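Shoe Rack Order: Notes From the Plengate Open Day

The Sunday session at Plengate was given over to one job: slippers on a rack, handled by a humanoid robot. Fenska ran the demonstration. Most of what follows applies equally to a hallway at home.

Slides and slippers on the rack, robot at work.

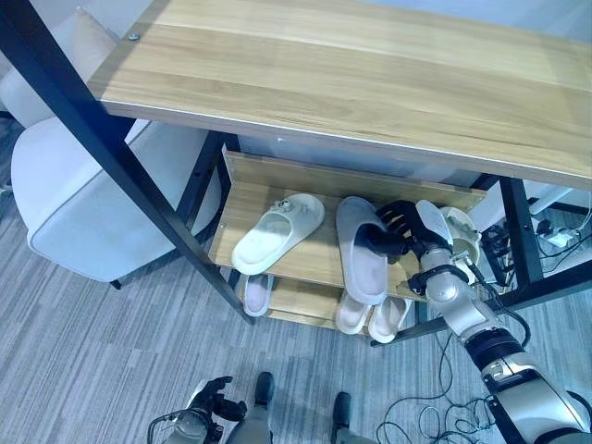
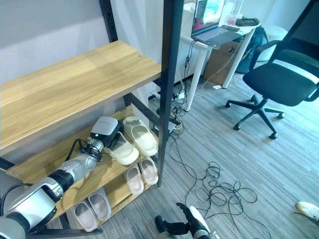
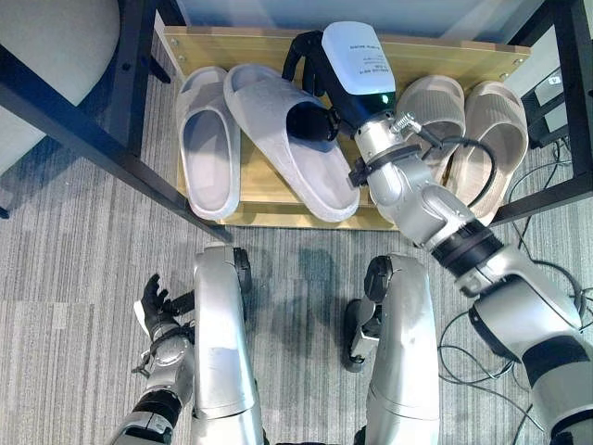
Reading time: 3 min

1. Store by pair. Two slippers of one color side by side can be picked up together. A split pair costs a second search.

2. Point all toes the same way. A slipper lying at an angle takes up more shelf than a straight one, and its heel tends to end up over its neighbor.

3. Lift by the strap. It is the easiest part to grip, by hand or by machine – the sole is thick and slides away when pushed.

4. Check shelf width before buying. The board I use at home is 669 mm wide and holds 3 pairs of adult slides with no overlap.

5. Leave hand room above each shelf. A low middle shelf forces a reach from the side, and the reach knocks over whatever stands in front.

6. Keep cords off the floor near the rack. Clip them to the back of a table leg.

The Fenska handout covers shelf spacing in more detail. Copies are at the Plengate front desk until the end of November.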